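Kapitel 4
Von der Meldung zum Verfahren: Wie man über Ermittlungen schreibt

Wer für eine Lokalredaktion arbeitet, schreibt früher oder später über eine Straftat. Dieses Kapitel behandelt die Zeit zwischen der ersten Polizeimeldung und der Anklage. In dieser Zeit ist wenig gesichert, und trotzdem wollen die Leserinnen und Leser schon viel wissen.

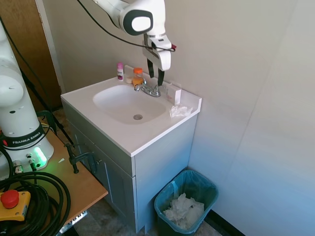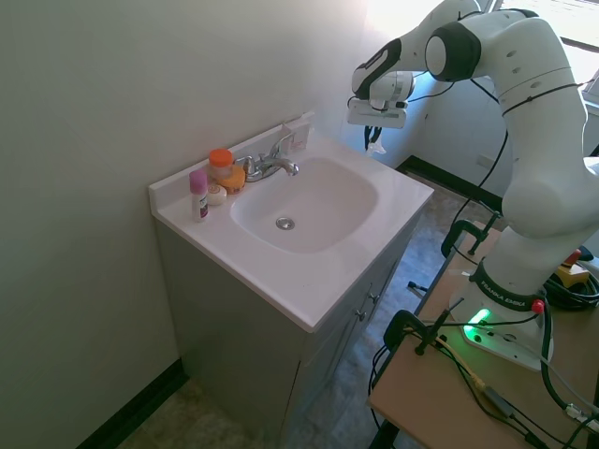 Ein Waschbecken mit Armatur, zweimal aufgenommen.

4.1 Ein Einbruch in Birnari

Wir beginnen mit einem Fall, der uns durch das ganze Kapitel begleitet. Am Montag, 1. August, meldete die Polizei von Birnari einen Einbruch in das Lager der Firma Vurton. Entwendet wurden 1.201 Packungen Medikamente und 700 Euro aus einer Kasse. Die Meldung hatte nur vier Sätze. Am selben Abend stand im Zurkesico-Boten schon ein Artikel mit der Überschrift »Bande plündert Lager«.

Das Wort »Bande« kam in der Meldung nicht vor. Die Reporterin Akua Laryea hatte mit einem Nachbarn telefoniert, der zwei Personen am Tor gesehen haben wollte. Aus zwei Personen wurde in der Redaktion eine Bande — und aus einer Beobachtung eine Tatsache. Im September wurde ein einzelner Mann angeklagt, ein früherer Fahrer der Firma. Die zweite Person am Tor war ein Passant gewesen.

Der Artikel wurde später berichtigt, doch die Berichtigung erschien auf Seite 2 und war sehr kurz. Nuwan Karunaratne, damals Chef vom Dienst, schrieb dazu in einer internen Notiz: »Wir haben 100 Zeilen gedruckt und hatten Material für zwanzig.« Diesen Satz sollten Sie sich merken, wenn Sie die Aufgaben am Ende des Kapitels bearbeiten.

4.2 Verdächtig, beschuldigt, angeklagt

Viele Fehler in der Kriminalberichterstattung sind Fehler in der Wortwahl. Die folgenden Begriffe werden im Alltag oft vermischt, sie bezeichnen aber verschiedene Stufen.

Verdächtig ist eine Person, wenn es Hinweise auf ihre Beteiligung an einer Tat gibt. Ein Verfahren gegen sie muss noch nicht geführt werden.

Beschuldigt ist eine Person, sobald die Behörde gegen sie als möglichen Täter ermittelt. Von diesem Moment an hat sie besondere Rechte, zum Beispiel das Recht zu schweigen.

Angeschuldigt heißt die Person, wenn die Staatsanwaltschaft die öffentliche Klage erhoben hat. Angeklagt im strengen Sinn ist sie erst, wenn das Gericht das Hauptverfahren eröffnet. In Zeitungstexten wird dieser Unterschied meistens nicht gemacht, und auch wir haben in 4.1 die einfache Form benutzt. In einem Gerichtsbericht sollten Sie genauer sein.

Auch die Festnahme verlangt Vorsicht. Eine vorläufige Festnahme ist noch keine Untersuchungshaft, denn über diese entscheidet ein Richter. Wer schreibt, jemand »sitzt in Haft«, muss wissen, ob ein Haftbefehl vorliegt und ob er vollzogen wird.

4.3 Die Quelle im Satz

Im Fall Nutsugah, den wir in Abschnitt 4.6 besprechen, fehlte im ersten Absatz jede Angabe der Quelle.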